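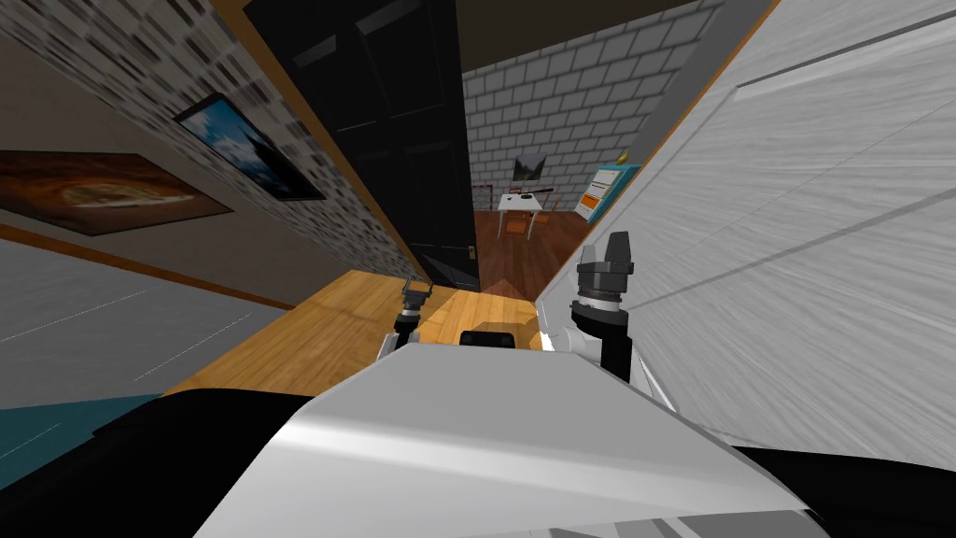
*Figura 1. Robot de dos brazos en el piso simulado, frente a la puerta.*

## 2. Antes de comprar: cómo hago yo el presupuesto

Este capítulo lo escribo después de haber pedido dos veces lo que no tocaba, así que tómatelo con calma y con una hoja de cálculo abierta. En Mesulbridge ya no sale ningún pedido sin pasar antes por el simulador, y te aseguro que se agradece (¡las devoluciones de material pesado son carísimas!).

1. Abre Punum y carga la vivienda o el local donde va a trabajar el equipo. Si no tienes el plano, mide puertas y pasillos y móntalo a mano, aunque sea feo.
2. Coloca el robot completo, con los dos brazos. Yo empecé probando un brazo suelto y luego la base no pasaba por donde yo creía.
3. Escribe la lista de tareas que de verdad vas a encargarle. Con 8 tareas tienes de sobra para decidir.
4. Lanza 40 repeticiones de cada una y guarda el registro.

> **Nota:** la licencia de Punum que usamos cuesta 597 euros al año y se renueva en diciembre. Apúntala en gastos corrientes, no en inversión, que a mí me la devolvieron por eso.

### 2.1 La pinza

Aquí es donde se va el dinero sin que te des cuenta. La pinza de dos dedos paralelos es la opción sencilla, y para coger objetos sueltos de tamaño mediano yo no me complicaría más. Antes de pedirla:

1. Anota el ancho del objeto más grande y del más pequeño de tu lista.
2. Compáralos con la apertura máxima que figure en la ficha del fabricante.
3. Pide precio de los dedos de recambio en el mismo correo. Fusemska nos los puso a 228 euros el juego, y de haberlo sabido habría pedido dos desde el principio.
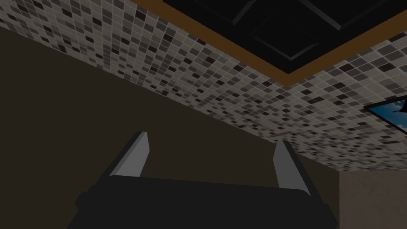

Swati me escribió en el margen del borrador que ella no compraría recambios hasta tener un mes de uso real, que con el registro de la simulación no se sabe cuánto se gastan los dedos y que prefiere dejar ese dinero en la partida de imprevistos. Es una postura razonable. Yo sigo pidiendo un juego de más, sobre todo si el plazo de entrega es largo, pero si vas justo hazle caso a ella.

> **Precaución:** comprueba la brida de la muñeca antes de firmar nada. Una pinza que no encaja te obliga a comprar adaptador, y el adaptador casi nunca viene en la oferta.

### 2.2 Las piezas de prueba

Para los ensayos no hace falta gastar mucho. Una bola y una tabla de madera dan muchísimo juego: la bola rueda, la tabla tiene canto, y entre las dos te enteras enseguida de si el agarre que has elegido es el bueno.

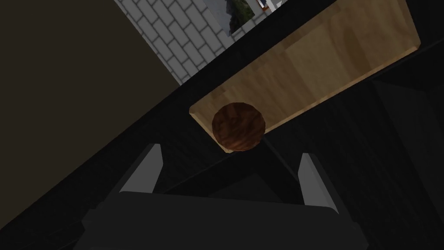 Mete estas piezas en el presupuesto igualmente, en una línea aparte, y compra las reales con las mismas medidas que las del simulador, que luego querrás repetir las pruebas con el equipo delante y comparar.

1. Repasa las tareas con peor resultado y decide si las quitas o si cambias de pinza.
2. Suma transporte, montaje y formación. ¡La formación se olvida siempre!
3. Guarda la hoja con la fecha en el nombre. La mía es la del 2025-08-24 y todavía la uso de plantilla.

Cuando tengas el total, pasa al capítulo 3, donde cuento cómo pedir las ofertas y qué plazos de pago aceptar.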